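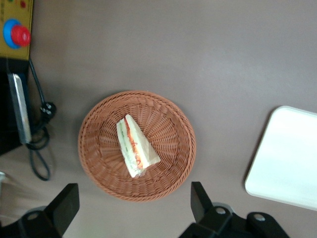
Konotach snack table, woven baskets and trays. Gallery updated February 8, 2020. Sandwich wedges go in the woven baskets – one basket per item type. Flat packs and bottles get a rack or a tray with a rim. Set 13 follows the Moura layout.
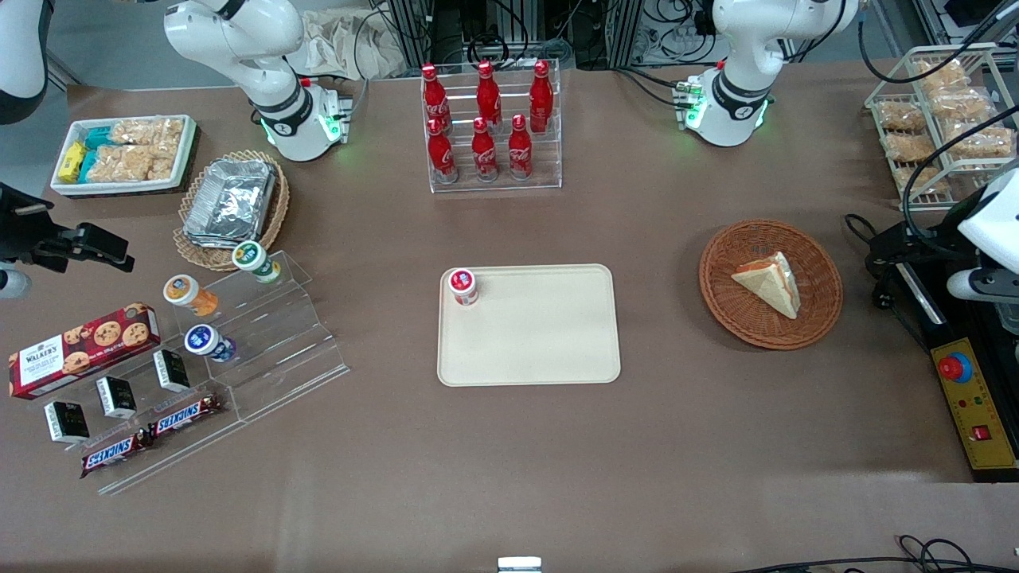
Beige tray at center, red-lidded cup near one corner. Coca-Cola bottles behind it in a clear two-tier rack, three per row. Foil containers stacked in a wicker basket.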